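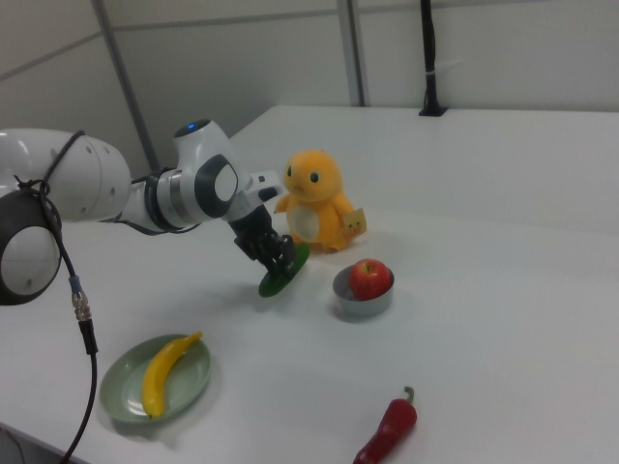 Photo: Justinas Ozoliņš for Sovley

Bumia Plush Figure, Yellow-Orange, Standing

Sold by Sovley
Item 297
Condition: new
Recommended use: shelf, desk, bedside, child's room (see notes on age)

Overview

Bumia calls this a duck. We would go as far as duck-like. It has a large rounded head, a small tuft on top, two black-and-white eyes and a round body with a pale cream belly patch. The arms are short and stubby, and if you have children who ask what kind of animal things are, you may want an answer ready before you hand it over.

The color is the part people like. It sits between yellow and orange, and on a white tabletop it looks stronger than it did in the supplier's catalog, where everything had been lightened to match the page. If you were hoping for pale nursery yellow, look at something else.

We write our own product pages at Sovley and test what we can. What the maker says and what we think of it are kept apart below.

What Bumia says, and what we make of it

"Stands on its own." It does, on a hard flat surface. It will also stand on a bookshelf. On a bedspread it leans, and on a thick rug it goes over backward, the head being big for the body. Bumia's leaflet says "stands anywhere," and we have asked for that to be changed. The reply was that "anywhere" is understood to mean indoors.

"Poseable arms." No. The arms are stuffed, short and stitched at the shoulder. You can push one into a different position and it will come back. There is no wire in them. We consider that a good thing in a toy and would have preferred the leaflet to say so.

"Holds your message!" Partly. A small piece of card can be propped at the hip, as with the little yellow one with a face drawn on it. Ordinary writing paper bends and slides down. A heavy greeting card pulls away as soon as anyone bumps the table. If you want to use the figure for place names or a birthday note, cut the card small and keep it stiff. No cards are supplied, whatever the word "holds" may lead you to expect.

"Machine washable." The sewn-in label says surface clean only and the leaflet says gentle cycle. They can't both be right. We put one through a gentle cycle in a pillowcase and it survived, though the belly patch dried with a faint crease that we couldn't brush out. We go by the label. Use a damp cloth and plain soap, and let it dry on its back away from the radiator.

"Premium huggable filling." It's polyester. It is firm, firmer than most soft toys of this size, and that is why the figure stands up. A child who wants something floppy to sleep on will not be happy with it. There's no harm in firm filling, but we can't tell what "premium" refers to and neither could the rep.

"Heirloom quality." Ask us in twenty years.

Specifications

Height: 240 mm, measured by us from the base to the top of the tuft. The box says 300 mm. We assume the box was measured with the arms up, or was designed for another toy.
Outer fabric: short-pile polyester plush
Filling: polyester fiber
Eyes: black and white
Belly: pale cream panel
Color: yellow-orange
Batteries: none
Sound: none
Included: one figure, one leaflet
Not included: cards, stand, anything else shown

Age

The maker's label says suitable from birth. Our own rule is stricter, and we list it from age three. We pulled at the tuft on several samples and it held each time, but it is a small part at exactly the height a baby would grab for, and we would sooner lose the sale. Buy it as a shelf toy for a younger child if you like, and put it on a high shelf.

Color and fading

Our display figure stood in the shop window from March until we needed the space. The side facing the street is now a shade closer to yellow. You notice it only with a new one beside it. Bumia describes the dye as fade-proof, and we have left that word off our page. Keep it out of direct sun if you mind.

Color on screens is another matter. We get more returns over this than over anything else we sell in plush, so please look at the picture on two devices if the exact shade matters to you. A phone with the evening setting switched on will show it as plain orange.

About the green disc

We get asked. The flat dark green disc is not part of this item and isn't sold with it. Neither is the tabletop, which buyers seem to want more than the toy.

If you are putting the figure on a white desk of your own, there is one thing to check. A white surface shows every bit of lint, and new plush sheds for the first few days. Shake it outdoors first. A lint roller works on the table and should be kept off the toy, where it lifts the pile and leaves a rough patch.

How it compares

The Jansen sitting duck costs less and is softer. It has a proper duck shape too, if that matters to you. It won't stand and was never meant to. For a child who wants to take something to bed, we'd choose the Jansen and keep the difference.

The Birwood bear is the same height as this one by the tape, washes well according to both its label and our washing machine, and is brown. It's the better-made toy. We sell fewer of them, and I suspect the color has a lot to do with it.

The Bumia is for a desk or a shelf. It's cheerful, it stays where it's put, and from across a room you can see it without your glasses. I wouldn't claim more for it than that, and the maker shouldn't either.

Packing and delivery

Ships in a plain carton. The Bumia retail box has a clear window that arrives cracked often enough that we stopped sending it as standard. If it's a gift and you need the box, tick the option at checkout and we will pick out a good one. There's no extra charge, but it adds a day.

The head can look flattened on arrival. Leave the figure standing overnight and work the filling back into place with your thumbs. Please try this before you write to us.

Returns

You have 10 days from delivery, with the label still on. Toys that have been washed can't come back, including those washed on the strength of the leaflet. If the seams open in normal use, that is a fault and we'll replace it after the 10 days as well. Send one picture of the seam and one of the label.

Changes to this page

11/5/22: height corrected from the box figure to our own measurement. "Machine washable" moved out of the specifications. Note on the disc added.

Questions about this item go to Justinas Ozoliņš at the Sovley shop desk, who has the display figure next to his keyboard and will measure any part of it you like.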